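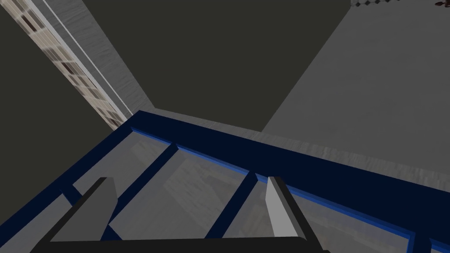
An open gripper is generally regarded as the least dangerous state of a robot arm. It holds nothing, so it can drop nothing. The review published by Guneritz on Thursday, August 1, 2024 sets out a case in which that assumption failed, first in simulation and then on a working arm.

The firm trains its household arms in a rendered bathroom known as Grelline before any program is passed to the workshop. Of 300 trial runs of a wiping task, 241 ended as planned. In a further 15 the arm left its permitted area with the jaws apart and went on moving until the run timed out. The software entered these as "no contact", a category which at that time was not examined by a member of staff.

The program was released. On its second day in the workshop at Medrano, the arm swung upwards past its stop line and struck a shelf bracket. The area had been cleared and there were no injuries. One finger was bent and the wrist joint had to be replaced.

Aiman Ginting, who led the review, traced the fault to the way the arm judged its own position. The wrist camera supplied the estimate, and where it met a broad plain surface or a repeated pattern, the estimate drifted. The safety limit was calculated from the same figure and drifted with it.

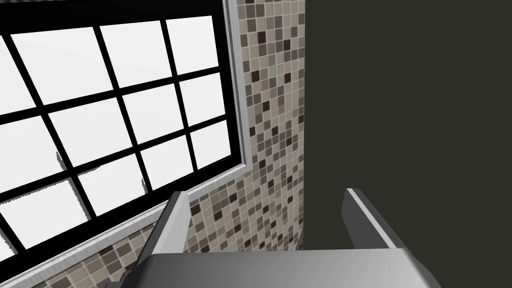 The gripper, jaws open, beside the window and mosaic tiling in the simulated room.

"The limit was working exactly as written," Mr Ginting told this magazine. "It had been given the wrong position to work from."

Devendra Tyagi, an adviser on machine safety at Sakunico, considers the arrangement common among smaller makers. In his view a stop line should be drawn from the joint sensors alone, with the camera given no say in the matter.

Guneritz has accepted that advice. Runs marked "no contact" are now read by an engineer, and the arm halts when the camera and the joints disagree. Deok-su Wi, who manages the workshop, has asked that the halt be tested there each morning before power is supplied to the gripper. The wiping program remains withdrawn, and a second report, covering the wrist joint, is in preparation.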